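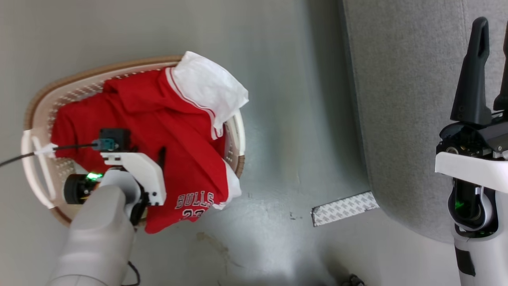

Teaching a two-arm setup to pick up laundry - leader arms or VR controllers?
Forum: Home Robots > Teleop and Demonstrations

flurka_bound
I've been going back and forth on this for weeks and I'd like some opinions before I record any more. The task is laundry into a basket, two arms, me driving both of them by hand with a pair of leader arms. I have 186 demos so far. Shirts and jerseys mostly, plus whatever white stuff was in the drawer.

My problem is the moment of the grab. I come down on the fabric, I close, and half the time I get one layer and drag it instead of lifting it. The trained policy copies that perfectly, of course. It drags! I'm wondering if I should throw out the whole leader arm idea and go with the VR controllers from Zalarora that people here keep bringing up.

zigzag_hem
Don't switch hardware over this. I did the same task with leader arms and it came down to how I drove. Push the fingers down INTO the pile a little before you close. Fabric bunches up between them and you come away with a proper fistful. If you hover and pinch you get one layer every time.

Also, what are you seeing while you drive? Wrist views, or are you standing next to it and looking with your own eyes?

flurka_bound
Own eyes, mostly. I have the wrist views up on a monitor but I forget to look at them.

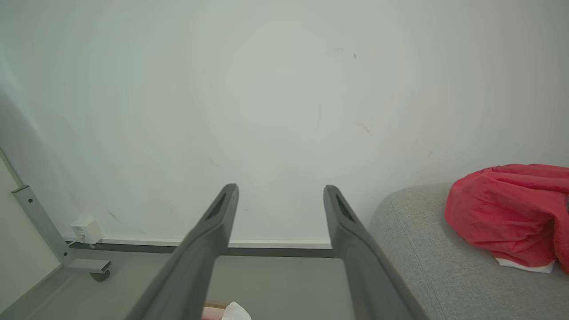

Posted by zigzag_hem, Feb 10, 2023

Well, there's your trouble I think. The policy only gets what the cameras get. If you're steering by standing there and peeking around the arm, you're using information it will never have. Look at how little of the red cloth on the sofa gets into a wrist view when the fingers are aimed at the wall. If you swing straight from there to a grab, the policy has to guess. Turn the wrist first, let the cloth come into view, then go.

I made myself drive from the monitor only for 15 demos and it was awful, I was so slow. After that I got it.

plakcombe_pete
Going to disagree with some of this. Driving from wrist views only makes your demos jerky and full of little pauses, and the policy learns the pauses too. If you have a head camera in the mix, it sees most of what you see standing there. I'd take smooth demos over "pure" ones any day. I had 98 clean ones beat a much bigger messy set on towels.

And I like the VR controllers, sorry. My shoulders hurt after an hour on leader arms.

zigzag_hem
The pauses go away with practice! But fair point about the head camera. My gripe with VR is that you don't feel the joint limits. You wave your hand somewhere the arm can't go and it just lags behind you.

wi_on_wheels
I'm with Pete on smoothness and with zigzag on keeping the leader arms. One thing I'd add - watch what the idle arm is doing. I used to park mine wherever, and it ended up in a different spot in every demo.

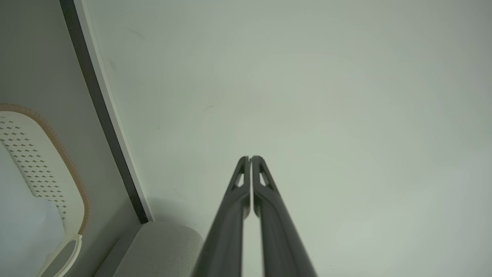

So now I pick one rest pose, fingers closed, well clear of the basket, and I start and finish every single demo there. It took me one evening in May to redo the worst ones and the second arm quit twitching after that. I'd also mix up where the basket goes, a hand's width either way is plenty to begin with.

flurka_bound
Ok, keeping the leader arms for now. Do I toss the dragging demos or leave them in?

plakcombe_pete
Toss them.

zigzag_hem
Keep the ones where you drag, let go, and grab again properly. Those are worth having. Toss the rest.

plakcombe_pete
We've had this argument before and I still say toss them all :)

flurka_bound
I'll train it both ways and post the results in the Flurkasach thread.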